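Print this message | E-mail this message

Shared Devotions List: Altar Care and Novenas
17/01/2026
By Nyokabi Rashidi, List Secretary

Re: Placement of the novena candle for St. Anthony

Dear members,

Several of you have written to the list office regarding the message from Mr. Sánchez, which went out with the last digest. It is quoted below for those who joined after it was sent, and the reply of the list office follows.

> From: Heriberto Sánchez
> To: Shared Devotions List
> Subject: Placement of the novena candle for St. Anthony
>
> Greetings to all. Our household group in Ondieki will begin
> a novena to St. Anthony for the recovery of a lost deed. We
> have the statue, a brown candle, and the printed prayers. Two
> of our members hold that the candle must stand to the right of
> the statue for the full nine days. My late aunt kept hers in
> front and moved it to the left when the petition was granted.
> The booklet says nothing. We would also like to know whether
> the written petition goes under the candle or under the statue,
> and whether a missed day requires us to begin again.
>
> With respect,
> Heriberto Sánchez

The list office has consulted the older digests and the notes left by Mrs. Mercy Mussa, who answered questions of this kind for many years. Members should understand that what follows is custom. It does not carry the authority of the Church, and anyone with a doubt of conscience should speak with a priest.

On the first question, there is no fixed side. Mrs. Mussa's notes record the candle on the right among families who learned the devotion in Pateo, and in front of the statue nearly everywhere else. Either is acceptable. The group should choose one position before the first evening and keep it until the last prayer has been said. The practice of moving the candle after a petition is granted appears twice in the digests, both times as a family custom. 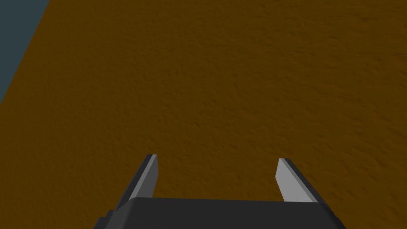
The written petition is a separate matter, and the custom is more settled. It should be a single sheet, folded toward the person who is asking, with the name of the lost item written in full. It is placed under the statue. Paper should not be put beneath a burning candle, whatever earlier handouts may have suggested. Members also ask whether an altar cloth is needed. It is not. A plain brown tabletop with nothing laid out on it, such as the one shown with this message, is a fitting place to begin, and the color agrees well with the Franciscan habit. Those who prefer a cloth may use brown or white. The candle should in all cases stand in a glass or metal holder on a level surface, away from curtains, and it should be put out when the last person leaves the room.

On the third question, opinion has differed. The digest for September carried a long exchange on missed days, and the position adopted then still stands. If a day is missed through illness, travel, or duty to others, the prayers for that day are said on the next, before the prayers of the new day. If 2 days or more are missed, the group should begin again with the same petition sheet and a fresh candle.

Thanksgiving is customary whether or not the deed is found by the ninth day. Bread given to a neighbor in need is the usual offering. Public thanks may be sent to this office for printing in the digest, limited to 4 lines, and initials may be used in place of a full name.

Members are reminded that the list does not recommend sellers of candles or oils. Messages that mention prices will be returned to the sender.

Respectfully,
Nyokabi Rashidi
List Secretary

Reader comments

Peninah Were wrote:
Thank you for settling the question of the paper. My mother always put it under the statue, and I have been told more than once that she was wrong. We say the responsory after the petition and before the Our Father. Is there a preferred order?

Darius Lukoševičius wrote:
In our parish the responsory comes last. I would also ask the secretary to post the September exchange again, as the link in the digest no longer opens.

Heriberto Sánchez wrote:
I am grateful for the careful answer. We have agreed on the front of the statue. My cousin still favors the right but has consented for the sake of peace.

Nyokabi Rashidi wrote:
Mrs. Were, both orders are found in the older booklets. Please keep the one your mother used. Mr. Lukoševičius, the exchange will be attached to the next digest.

Print this message | E-mail this message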